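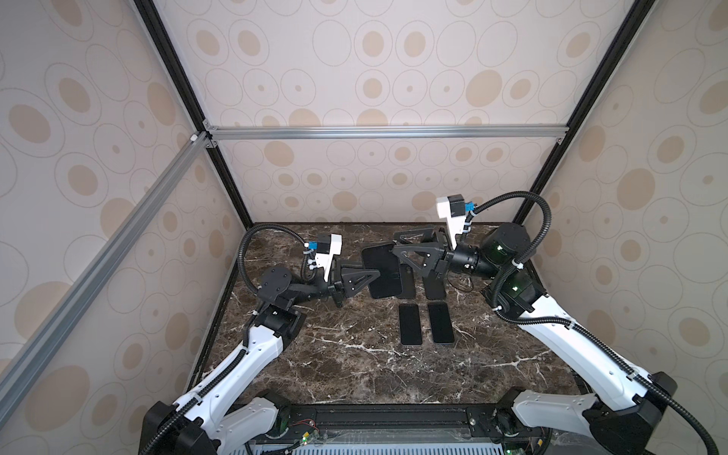

Brown marble top, oval wallpaper, five black phones.

1/ I've been asked to be excited about this wallpaper. I'm going to try to be fair instead. It's the Habte pattern from Curnard, tan ovals and rings and dotted circles on beige, and you're going to see it everywhere by November if the sales people are right. I have doubts.

2/ First, the size of the ovals. The big ones are up near the top and the smaller ones sit lower down. The leaflet calls this "a settling rhythm." To me it reads like bubbles in a glass of something flat.

3/ Second, it's on three sides here. Left, back, right, same design on all of them. One wall of this I could live with. Three and I start following the rings with my eyes when I should be listening to whoever is talking.

4/ Tsion Hailu, who has better taste than me and says so, thinks the beige saves it. Her argument is that the tan is so close to the background that you stop seeing it after a week. My argument is that if the best thing about a wallpaper is that you stop seeing it, paint is cheaper.

5/ Now the tabletop. Dark brown, white veins. This part I like, and it annoys me, because I came in ready to dislike it. Dark marble patterns usually look like a hotel lobby from a bad year. This one is quieter than most.

6/ Would I put it under that wallpaper, though? No. Veins going one way, ovals going every way. Pick one! Triretti shows theirs against plain walls in the catalog and I don't think that's an accident.

7/ People keep telling me dark tops "hide everything." I had a dark brown table for 7 years. It hid coffee. It did not hide dust, flour, crumbs, cat hair, or the ring from every cold glass anybody ever put down on it. Ask your friends with dark tables how often they wipe them.

8/ The trim is black and silver metal, black posts at the back corners and a silver bar across the back just over the table. I'd have gone all black. The silver cuts a hard line right where the wallpaper meets the table and now that's the first place I look.

9/ Price. I was quoted 2,000 for a small room in the Henix version, paper and hanging together, and the fellow said it as if he was doing me a favor. The Curnard one was lower but they wanted the hanging paid separately, so who knows. Get it in writing.

10/ Somebody asked about wiping it down. The label says "washable." In my experience "washable" means you can wipe it once, very gently, and then you have a pale patch to look at for the rest of your life. I'd love to be wrong. Send me your five-year-old bathroom wallpaper, I mean it.

11/ A few of you say I'm too hard on patterns in general. Maybe. I grew up with orange flowers on the kitchen walls and I still know where every seam was. When the pattern doesn't line up, you find out while you're eating breakfast, and then you find out again the next morning.

12/ So for now: yes to the tabletop, with a plain wall behind it. The ovals I'd want as a sample taped up at home for a couple of weeks, next to a lamp, before I paid anybody anything. Tsion is already typing a reply - I'm muting this until dinner.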